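Can a machine do the laundry yet? I've followed this for six years and my answer is still no, or at least not the whole job.

Picking one thing out of a heap is the hard part. A box keeps its shape. A shirt doesn't, and it's usually caught up with three others.
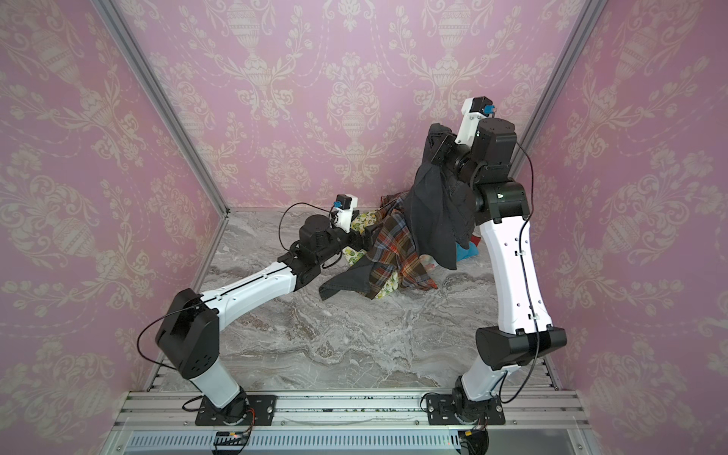
Folding gets all the attention, but most of those clips start with one shirt laid flat. My basket has never looked like that.

Adeck quoted me 257 seconds per shirt in August. I can live with slow if it runs while I'm at work.

What I'd pay for first is sorting. Darks in one pile, the rest in another. I'd fold them myself.

17 September 2023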